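Clevden Pickup Set, Living Room Site
Pre-Session Safety and Data Check, with comments
Site: Zarnthorpe apartment
Date: 2019-05-24
Overall: PASS WITH COMMENTS

1. Walkway and floor
Stop button within reach of the operator: OK
Cables taped: OK
Carpet flat under the base: OK
Comment: The carpet is flat. The pattern on it is not restful, and two reviewers have now asked whether the floor view could be turned down. It can't.

2. Arms and reach
Both arms move freely to home position: OK
Clearance to table corners checked at slow speed: OK, see comment
Comment: The table has brass on its corners and a finish that shows everything. Start every episode with the fingers above the top and come down from there. Sliding in from the side saves 2 seconds and costs a table.
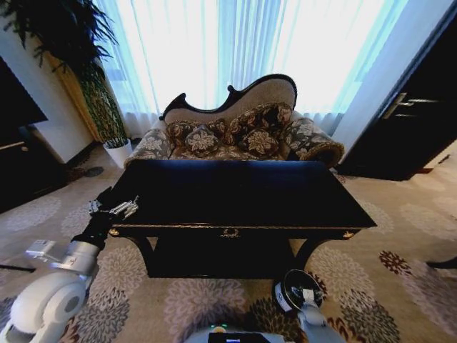 Cushions stay on the loveseat for the whole block. Operators who wish to sit may do so in the kitchen. If a cushion is moved, put it back before the next episode or mark the episode as a new layout. Do not fluff.

3. Objects and grasping
Bottle cap tight: OK
Table items match layout sheet: NOT CHECKED
Dropped items logged before pickup: NEEDS WORK
Comment: The layout sheet says "assorted litter," which could mean anything. Costach to supply a proper list. Tissues count as objects. So does the small scrap of paper that everyone thinks is somebody else's.

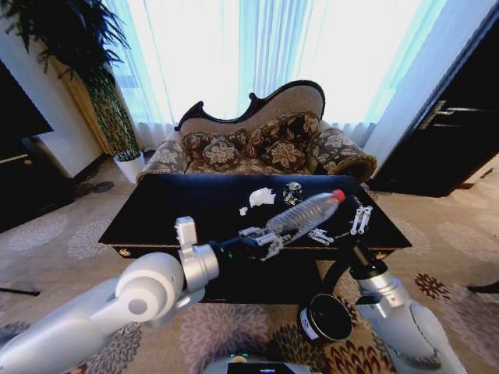

Item 3: bottle held level over the table, red cap to the right. Round container on its side on the carpet.

Anything that ends up on the floor stays there until the episode is closed. An episode with a drop in it is still an example, and Amissah wants the bad ones labeled along with the good. The target is 1000 episodes by July. We have 600, counting the ones we would prefer not to count.

4. Wrist views
Lens wiped: OK
Fingertips in view when open: OK
Finger screws snug: OK
Window glare acceptable: MARGINAL
Comment: The sheer curtains are closed and the daylight comes in anyway. Leave them as they are until the block ends. Half open is a third lighting condition that has no label.

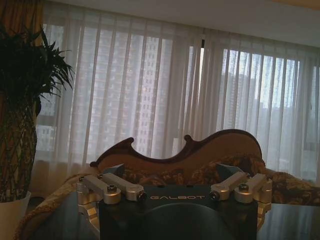 Item 4: wrist view with fingers apart, sofa back and curtains beyond.

5. Color and exposure
White balance locked before first episode: FAIL
Both wrist views compared side by side: DONE
Comment: One view came up tan and gray, the other looked like the bottom of a swimming pool.

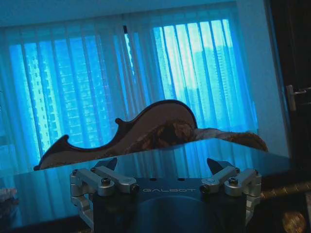
Lock the setting by hand, write it on the session sheet, and do not let the software have opinions. Blue episodes go in their own folder and are not to be "fixed" afterward by anyone with a free evening.

6. Before leaving
Arms home, power off: OK
Batteries on charge: OK
Session sheet signed: OK, legibility not assessed
Open items: 2 (layout list, white balance)
Recheck both before the next block.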